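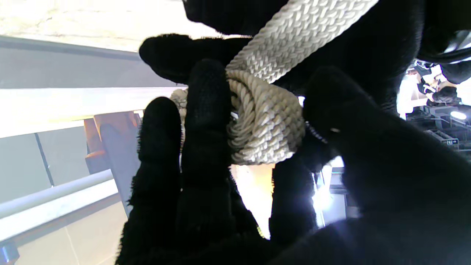 Foltison opens its strap and belt tidying service to households this month, after a short trial with 10 homes in the Mullska district. Belts, bag straps, dressing gown ties, luggage straps - anything long that ends up tangled at the bottom of a drawer. Braided pieces get the most attention, as an off-white one with a thick bunched knot takes far longer to sort than a plain flat strap. Customers send them in as they are. No need to untangle first.

The service comes out of a kitchen table project started by Carla Yammine, who runs the home storage side at Foltison. "People fold their shirts and then throw the belts in on top," said Yammine. "We wanted one small job done properly, start to finish." Every strap is straightened, rolled into a coil and put in an open basket with slotted sides. Black and beige can share a basket. Buckles go to the outside, loose tails tucked under.

Turnaround is 3 working days for most orders. Larger lots, up to 44 pieces, take about nine. Orders recieved before 10 in the morning are logged the same day.

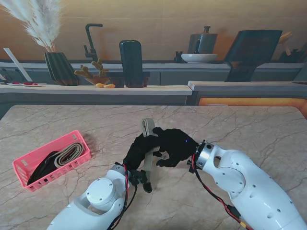

What customers get

Straps back coiled, in a plastic basket they keep. Pink is the only color for now - more to come in December. A printed card from Jianguo Zhong covers rolling at home: start at the plain end, keep it flat, don't pull tight, stop if the weave starts to twist. Woven straps hold a coil better than slick ones, and Zhong suggests a soft tie for anything that springs open.

Foltison is also working with closet maker Zindeser on a shallow drawer sized to take the baskets. Details later in the season. Weidong Duan is handling the design and will take questions from retailers.

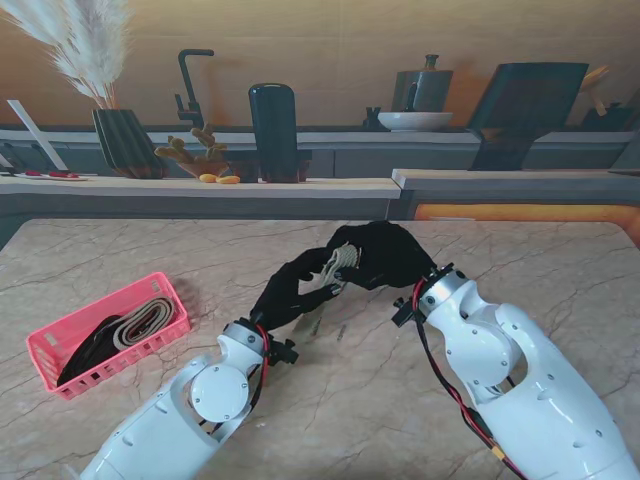 A cream strap in its coil, with two more in the basket alongside.

Availablity: Mullska district first, then Jia. Pick-up and drop-off at both Foltison counters. Price list on request.

Press contact: Shaohua Kang, Foltison press desk. Samples and larger pictures on request, mornings best.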